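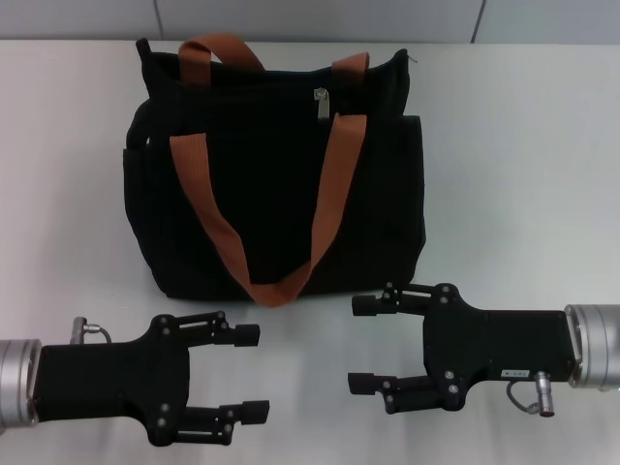
Unit 6. Handling soft objects with two arms
Notes by Ginevra Caputo, March
Shared workshop course, Garkcombe

In unit 5 we moved hard blocks. A block has the same shape before you touch it and after. A fabric bag does not, and for this reason it is a good object for learning.

6.1 Setting the grippers

Mount each gripper on its wrist flange and tighten the screws crosswise. Leave enough cable for a full turn of the wrist — the most common damage in our workshop is a cable pulled out at the connector. Turn the wrist slowly by hand, with the power off, before you run any program.

Set the closing force at 40 percent for canvas. With more force the fingers hold well, but the fabric folds between the pads and does not come free when you open.

6.2 Choosing where to grasp

A handle that stands up is the easy case. Approach from the side with the fingers open, stop, then close. A handle that hangs down lies against the cloth, and the finger can take both together. Lift it first with one fingertip and grasp it after.

For the zipper use both arms. One holds the fabric near the end of the opening, the other pulls the tab. If the first arm does not hold, the whole bag travels along the table.

6.3 Timing

In the Jernura controller the two arms wait for each other at every marked point. The waiting limit is 900 milliseconds. Please do not make it longer in order to hide an error, find which arm is late.

Exercise for next time: write the sequence for lifting the bag by one handle and putting it down upright. Bring the log also if the attempt failed.

Comments (2)

Taheri: Is the 40 percent also good for thin cotton? Mine slips.

G. Caputo: For thin cotton check first that the pads are clean. Then increase in small steps.

Contact: Garkcombe workshop desk | © Ginevra Caputo | Back to top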